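About Us

If you have found your way to this page, you probably either met us at one of our open days, or someone you work with did and passed along a brochure with coffee on it. Either way, we're glad you came. We are Riltus, a small company that builds and teaches robotic handling for workshops that never thought they were big enough for it, and we have been asked many times to write down who we are and what we do. The trouble is that whenever we sit down to do it, we end up writing about the open day instead. So this year we have given in, and this page tells you about both.

How we got going

Riltus was started by Ulla Kauppinen in the back half of a building that used to be a upholstery shop. Ulla had spent a good part of her working life setting up big automated lines for big factories, and she liked the machines very much and the meetings rather less. What stayed with her were the small suppliers she visited along the way – places with 12 people and a stack of orders on a clipboard, where somebody spent the whole afternoon picking up one part, turning it over, and putting it down again a foot to the left. She kept thinking that a robot could help with that, if only it came with a person who would stay long enough to explain it.

She rented the space, bought two workbenches from the upholsterer (we still have them, and one still has a drawer full of tacks that we have never gotten around to emptying), and put a notice in the window. The first customer was a man who made gate hinges. He came in to ask whether we could reupholster a chair. We talked for two hours, he left with a drawing of a part feeder, and he is a customer to this day. The chair went elsewhere.

Demyd Tymoshchuk joined in the second year, when Ulla's evening class had grown too large for one teacher and her patience with wiring had grown rather small. Demyd is now head of our training side, and if you have ever called us with a question about why your arm stops short of where you told it to go, you have almost certainly talked to him. He is a calm voice on the phone. He will ask you to read him the settings out loud, slowly, and somewhere in the middle of reading them you will usually find the answer yourself, and he'll congratulate you as though he hadn't known.

What we do

Most of our work falls into handling: getting a part from one place to another, the right way up, without marking it. We set up arms and grippers for shops that cut, machine, and assemble metal and plastic parts, and we train the people who will be working next to them. We also rent out bench time, which has turned into a bigger part of our life than we expected. Customers bring in a box of their own parts and spend a morning trying them out with one of our benches before they commit to anything. We think this is the best way to begin, and plenty of people have gone home after a bench morning and decided to wait a year. That's fine with us. Several of them came back when the year was up.

The bench we use most for visitors is called Maria. The name goes back to Ulla's aunt, who lent her the money for the first arm and asked only that something be named after her. Maria the aunt has been to see Maria the bench, and told us it needed dusting.

We also run a planning tool called Liltarer, which is where our customers write up their jobs before they come in: what the part weighs, how it arrives, how it has to leave, what must never touch it. It began as a paper form, and if you'd still like the paper form, just ask and we will mail you one.

The open day

Every August we open the doors and invite anyone who would like to come. The first year we put out 9 folding chairs and thought we had been optimistic. Last summer we had 200 visitors through between ten in the morning and the time Ulla finally turned off the coffee urn, and the line for parking reached down past the tile warehouse next door (our thanks again to the good people there, who let us use their lot and then came over to watch).

We don't put on a show with music and colored lights. We just do our ordinary work with the doors open, talk while we do it, and let people stand close enough to follow along. The main demonstration is always aluminum profile, for the simple reason that half the people who visit us have a rack of it at home in the shop. They know how it behaves, they know how easily the slots pick up chips, and they have all at some point dropped a length of it on a foot.
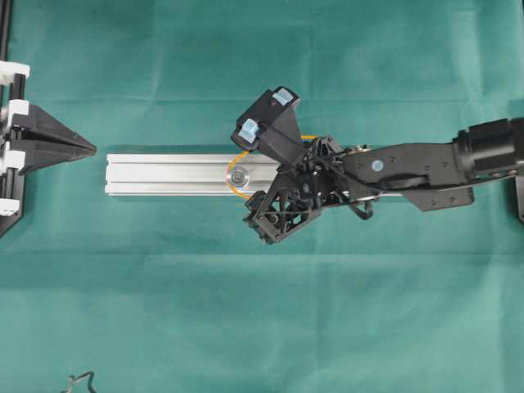 Demyd leads that part of the day, and he likes to begin by asking the group how they would pick the piece up themselves. You'd be surprised how long people can talk about that! Somebody always wants to take it by the end, somebody else wants it across the middle, and a third person would like to know what happens to it afterward before they'll say anything at all. That third person is the one Demyd is waiting for. Where you take hold of a part depends on where it's going next, and we could fill a whole evening class with that one thought, and in fact we do – it's the second evening, and it usually runs over.

After that he talks through the approach, the grip, and the release, one at a time and with long pauses for questions. We have learned to leave a lot of room for those. In our early open days we had the whole demonstration timed, and the questions piled up at the end when everyone was thinking about lunch. Now we stop whenever a hand goes up. It means the eleven o'clock group often runs into the noon group, and the two stand together and explain things to each other, and some of the best conversations of the day come out of that muddle.

The children get their own session after lunch. They are given a pair of kitchen tongs apiece and a tray of odd parts, and asked to move everything to another tray without letting anything roll. They find out very quickly that round things are hard and heavy flat things are harder, and they are much more willing than their parents to try again.

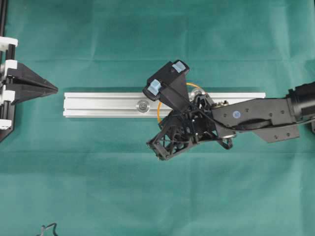

Our visitors' most common question, year after year, is how much setting up a job like this takes, and we always give the same answer: a good deal more than the gripping does. Deciding where things sit on the bench is most of it. You can follow that thinking in the way Maria is laid out for profile work, with the black wedge on the left, its tip pointing at the end of the bar, and the arm reaching in from the other side with its gripper over the right half. Everything lies more or less along one line. A person walking up to the bench can take in the arrangement at a glance, and that matters to us a great deal, as we would like the people who work beside our machines to be able to tell what is supposed to be where without opening a manual.

The second most common question is about the fingers. People who have only seen two flat jaws closing on a box tend to lean in when they see our multi-fingered gripper, with its open, truss-like fingers and pale blue pads. We're always happy to talk about it for as long as you like, though we do tell everyone the same thing we tell our customers, and that is to bring the part first and fall in love with the gripper second. For a good many jobs a simpler tool is plenty, and we will say so, even if it makes for a smaller invoice.

Learning with us

Our evening classes run in spring and fall, in the front room, with the big table and the chairs that don't match. You don't need any background. We have taught machinists, a pharmacist, two retired bus drivers, and a whole family who came together and argued in the parking lot afterward about coordinate systems. The beginners' course covers how an arm moves, how to describe a job clearly, how to work safely around a bench, and how to pick up and place a part of your own choosing. Bring something from work if you can. It's much nicer to practice on a thing you care about.

For schools, we hold a shorter version during the day. A teacher can write to us through the front office and we'll find a morning that suits the bus schedule. There's no charge for school groups, and there never has been.

We also run the Salminen bench, our second one, which is set aside for people who have finished the beginners' course and would like to keep going on their own. You book it by the morning or by the afternoon. Someone from the training side is always in the building, usually within shouting distance and usually eating a sandwich.

Coming to see us

You're welcome outside of August too. Call ahead if you would like a bench morning, so we can make sure Maria is free and that whoever knows most about your kind of part is in. If you're just curious and happen to be driving by, knock on the side door, the green one with the dent. Our mailbox is number 998 and stands at the end of the drive, and if you reach the tile warehouse you've gone a little too far, but they know us well and will send you back.

Coffee is on from eight. Wear closed shoes, please, and bring your parts in a box with a lid.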